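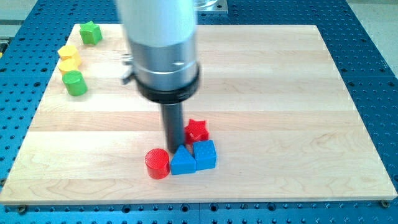

Refugio Barajas writes that the drainage easement along the back of the block was on the title all along, that the slab for the shed has already been poured over part of it, and that the earlier page on buying a vacant block should have said more about how to look one up.

Fair enough. This page covers how to find an easement on your land, work out what it stops you doing, and ask for permission to build on or near it. It is written for owners in Australia. The names of the forms and offices differ from state to state, but the steps are much the same. It is general information and it won't replace a solicitor or conveyancer who has read your title.

Last revised 2019-05-02.

What an easement is

An easement is a right for someone else to use part of your land for a set purpose. You still own the land. You still mow it and pay rates on it. But the person or body with the right can use it for the purpose written down, and you can't do anything that gets in the way.

The usual ones on house blocks are drainage, sewerage, water supply, power lines and rights of way. A right of way is normally for a neighbour who has to cross your land to get to theirs. The land that carries the burden and the land that gets the benefit will often both be named on the title documents. Sometimes the benefit goes to a council or a water authority instead.

Step 1. Get a current copy of the title

Don't rely on the copy in your purchase papers. Order a new search from the land titles office in your state, or through one of the brokers that sell them online. You will need the lot and plan number, which is on your rates notice.

Look for the part headed easements, encumbrances, notifications or second schedule. Write down every dealing number you see there. A short entry like "easement for drainage affecting the part shown on the plan" tells you it exists and not much else.

Step 2. Get the plan and the dealing

These are two separate documents and you usually pay for each.

The plan shows where the easement is and how wide it is. Check the date. On an older plan the widths may be in feet or links, so read the notes before you convert anything.

The dealing (it may be called an instrument or a transfer and grant) holds the actual words. Look for what the strip can be used for, who can come onto it, whether they have to give notice, who pays for repairs, and whether there is a list of things you can't put there. Some dealings ban any structure at all. Others allow fences, paving or a garden bed.

If the words are very short, such as "right of carriageway", there may be a standard meaning set out in your state's legislation. Ask the titles office which one applies to an easement of that age.

Step 3. Find the strip on the ground

A plan gives you distances from boundaries, so you first have to know where the boundaries are. An old fence is not proof. If there are no pegs, or you are building close to the line, pay for an identification survey.

We used Esteban, a small surveying firm in Tullberg, for our own place on Vemero Road. The bill was $3,393, which included pegging both sides of the easement and a marked-up plan. The first quote we had from another firm was lower but left out the pegging. Ask for that in writing when you compare prices. The survey put the edge of the easement 80 centimetres closer to the house than we had it, and we moved the water tank on our drawing before lodging it.

Then find out where the pipe or cable is. It isn't always in the middle of the strip, and now and then it isn't in the strip at all. Lodge an enquiry with Dial Before You Dig and wait for the plans to come back before any digging. The plans are a guide to what is there. Careful hand digging or a locator is still needed close to a service.

Step 4. Work out who has to agree

Go back to the dealing and see who holds the benefit.

If it is a council or a utility, look on their website for "build over" or "build near" applications. Quite a few will say yes to something light that can be taken down, and no to a slab or footings.

If it is a neighbour, you need their agreement, and you should check whether more than one lot has the benefit. A right of way that was made for one farm can end up serving several house blocks after the farm is split up. Each of those owners has a say.

If the holder no longer exists, for instance an old water trust, ask the titles office who took over its rights. Don't treat the easement as dead.

Step 5. Apply before you build

Most applications to a council or utility will want:

a current title search and the plan
a site plan to scale, with the easement shown
drawings of the footings, with depths
the distance from the footings to the pipe or cable
the fee

Send it all in one go. An application with something missing gets put aside, and the waiting time starts over when you send the rest. Ours took 43 days from the date they said it was complete. The fee and the engineer's drawing together came to roughly $2,000, and the drawing was most of it.

Consent to build over an easement is separate from planning or building approval. Having one does not give you the other. Some councils will not look at the building application until the utility has signed off, so ring up and ask which order they want.

When consent comes it will have conditions. A common one is that if the structure has to be removed to get at the pipe, you pay for the removal and for putting it back. Read that one twice before you spend much on the structure. There may also be an agreement to sign that binds later owners. Keep it with your title papers and give it to your conveyancer when you sell.

If the easement belongs to a neighbour

Talk to them before you send anything. Take the plan with you and show them what you want to do. If they agree, a handshake is not enough, as it may not bind the person who buys their house.

There are two ways to do it properly. One is to vary the easement, so that the words or the position change. The other is to release all or part of it. Both are done with a form signed by everyone affected and lodged at the titles office. If a lot has a mortgage on it, the lender's consent will generally be needed too. That was the slow part in the one we helped with at Plomimard, where the lender sat on the papers until August.

Expect to pay your neighbour's reasonable legal costs. You are the one asking.

If they refuse, a court can sometimes change or remove an easement, for example where it has been abandoned or no longer serves its purpose. The tests are strict. Simply not having been used for a long time is often not enough. Get advice on your chances first.

If you have already built

Stop work on anything that isn't finished. Don't pour more concrete or put up the frame.

Get the title documents and a survey as above, so you know how much of the structure is over the line. Then contact the holder of the easement yourself. You can apply for consent after the fact in many places, and they may ask for a camera inspection of the pipe to see whether the footings have damaged it.

If consent is refused you will have to move or cut back the structure, and the holder can go to court if you don't. If a builder or certifier told you the spot was clear, find that in writing and take it to a solicitor early. There are time limits on those claims.

If you had a conveyancer when you bought, check the letter they sent you with the searches. The easement is very often mentioned in it.

Refugio's slab falls under this last section. The survey should be done before the holder is contacted, so that the measurements in the letter are right.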